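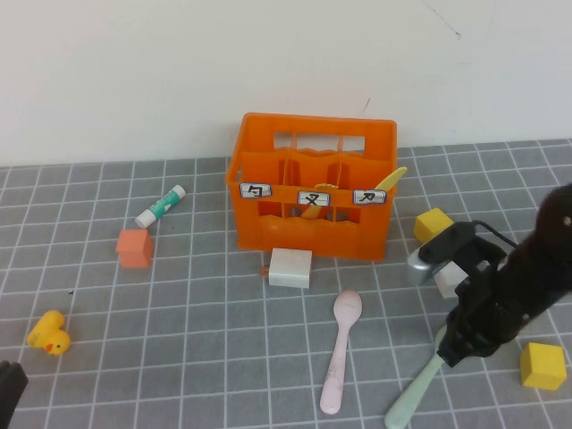 Play kitchen and craft table – utensil caddy check, Hovine room
Done in January, before the morning session
Form kept in the blue folder at Catholm

1. Caddy, general condition
Result: Pass
Comments: The orange caddy is still doing us proud after all this time. I ran a finger round all the wavy cutouts and along the top rim and found no sharp bits or splits, and the dividers between the 3 compartments are firm when you give them a wiggle. Do please keep lifting it by the sides and not by the dividers, however handy they look!

2. Labels
Result: Pass, with a note
Comments: Spoon, fork and knife, left to right (勺, 叉, 刀), and the children who are learning their characters do love to read them out. I pressed all the corners down again. If one does come away, bin it straight off and write a new one, as a loose label is just the size to go in a mouth.

3. Sorting
Result: Needs attention
Comments: A knife was in the knife section with its pale yellow handle up, as it should be, so thank you to whoever has kept that going. Spoons are another story – they do tend to end up on the mat, and I would love it if they could go home before snack time.

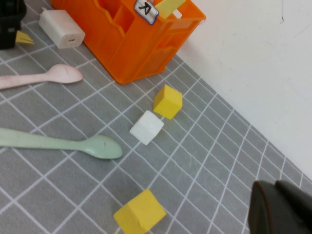 4. Spoons
Result: Pass
Comments: The pink one and the mint green one both went through the bend test (gently, I promise) and neither showed any whitening. Wash them with the rest at the end of the day, and leave them to dry properly before they go back in the caddy.

5. Cubes and small toys
Result: Needs attention
Comments: Cubes want checking for nibbled corners every week, the yellow ones especially as they are the favourites. The duck passed its squeeze test. Cubes belong in the Nullel tub, which holds 100, and I do know how tempting it is to leave the last few out for the afternoon group.

6. Glue stick
Result: Needs attention
Comments: Cap on, which I was pleased to see, but glue lives on the craft shelf and not beside cutlery, even pretend cutlery.

7. Mat and wall
Result: Pass
Comments: Mat lies flat. Wipe along where it meets the wall, as crumbs gather there. There is a faint mark on the wall that could be a thin crack, so I have put it on the list for Ibarra to look at on their next visit.

Next check due after half-term. Spare labels are in drawer 47 – the sticky one, give it a good tug.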